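7/24/22

Too hot to sleep past six, so I got up and started on the craft table, which I have been promising to do since we moved to Fondton. The blue-gray felt has finally gone down. I bought it at Grirkgate in the spring and it has been living rolled up behind the wardrobe ever since, picking up fluff (mine, mostly, and some of the cat's). I went over it twice with the sticky roller and then once more because I'd had coffee.

What I wanted was one surface where I could paint and glue and draw without clearing away lunch first. What I had was three drawers of stuff from the old apartment with no home at all. So I pulled things out and put them on the felt to see what I really use. Mom's fake grapes! I had forgotten those completely. She had them in a bowl on the sideboard for my whole childhood and I used to squeeze them when she wasn't looking. They're a good deep red and the shine on them is murder to paint, so they're staying as a still life subject, at least until I get one highlight right.

The lamp was harder. I love that silly sky-blue shade, but the cord is a nuisance and wants to lie across the very part of the table where my paper goes. I tried the lamp on the left, then the right, then the left again. Left it is, because I'm right-handed and otherwise I draw in my own shadow — I knew that perfectly well before I started and still had to find out all over again.

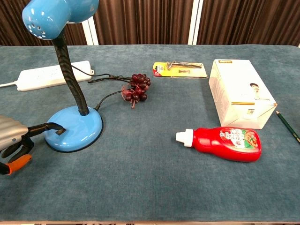
Carol Ashworth thinks I should skip the felt and get a big sheet of glass, the way she did, because paint scrapes off glass and never comes out of felt. She told me so on the phone for a good long while. She's probably right about the paint. But glass is cold under your wrists and it clatters, and the one she has cost her $225 cut to size, and I am not spending that on something I'd be scared to lean on. I'll put a board down when I use anything messy. I did ask her what gets glue out, and she said scissors.

After that I had a proper sort. The red squeeze bottle goes on the windowsill with the other bottles, and the power strip can stay at the back by the curtain where I won't put my elbow on it. I'd like to fix it to the table leg, if I can find the Jiven clips Junpei gave me when he moved out. I looked in the kitchen drawer and the toolbox and the bag of bags. No clips, but I did find my good eraser, so that hour wasn't wasted.

Lunch was toast and a peach. Then I sat down and did one drawing of the grapes, only pencil, 16 minutes by the oven timer. The stem came out nicely and the rest looks like a bag of marbles. I dated the back and put it in the folder anyway.

Tomorrow I need to call about the water bill and take the empty boxes down. Also ask Junpei about those clips. If the evening's cooler I might try the grapes again with the lamp pulled down low.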